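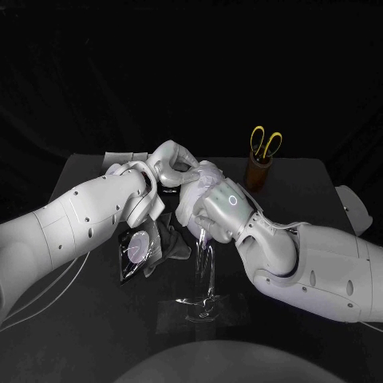
Domach two-arm set, both hands on the lilac piece with the clear plastic still around it

Domach two-arm kit for fiddly soft stuff – worth renting before buying?
Posted 5/1/22 by Mahtab Tehrani in Robots & Automation

Hi all! I run a small craft packing business in Weststead and I've fallen hard for the Domach kit. If you haven't come across it, it's two white arms with full five-finger hands, and you can rent it through Zarei for $354 a week with setup included, or buy the older training package (software and lessons only, you bring the arms) for $2,310. I'm in week two of the rental and I keep staying late to play with it.

What I want it for is soft, slippery, see-through things. Clear film, thin plastic pouches, round squishy items that roll off if you look at them wrong. I've been trying it on a little lilac balloon-type piece and some clear plastic, on a black table with a black cloth behind. The hands get hold of the round piece quite nicely, left on top and right underneath, and the way the fingers curl around it makes me grin every time. The film is the hard part. It shines, it folds over on itself, and I can't tell whether the arms are losing track of it or I'm just teaching it badly.

So, two things. Has anyone kept this kit past the rental and still liked it? And is there a trick to clear plastic? I've got the standard fingertips on. The Plosotex grippy ones are $205 a set and I don't want to spend that if they make no difference.

Parisa Kordestani
Oh, I love this kit, so take me with a grain of salt! We rented ours last September and ended up keeping it. The hands are the best thing about it by a long way. You can have one hand hold a tool and a bit of something else in the same grip, and that's the kind of job my old two-finger claws were hopeless at.
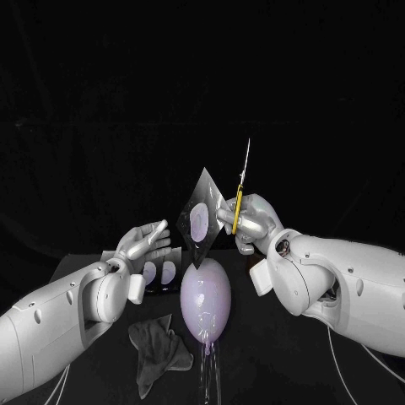
Right hand with the yellow-handled tool and a corner of the clear sheet, left hand open by the dark card

Getting both into one hand like that took me most of an afternoon to teach the first time (after that it went much faster). Keep the corner of the sheet in the same spot between the fingers every time you run it. If you're sloppy about that when you teach, it'll be sloppy back.

On clear plastic: move your lights before you buy anything. Your black table and cloth are a good start, but if you've got one strong lamp overhead you'll get big white glare patches on the film, and on anything glossy under it too. I went to two soft lamps, one each side, set low, and the pick-ups got a lot better. Putting a colored dot on the film helps as well if your product allows it – then there's something on there to aim for.

I did buy the Plosotex tips later. They're good on dry film and not much use once there's any liquid around, so keep a cloth on the table and wipe the fingers between runs.

Things I don't love: the cables, which find their way under everything, and the shell panels. You'll have them off more often than you'd think to get at the wiring. Keep the screws in a dish.

shedlight3
rent it another month. the lessons package isn't worth it if you don't own arms yet, you'd be paying for software with nothing to run it on. can't help on the film, we only do boxes

Mahtab Tehrani
Thank you both! Moved the lamps down low this morning and I'm already having more fun with it. Parisa, did you go with soft white bulbs or daylight ones?

Parisa Kordestani
Daylight, with baking paper clipped over the front. Looks terrible, works great!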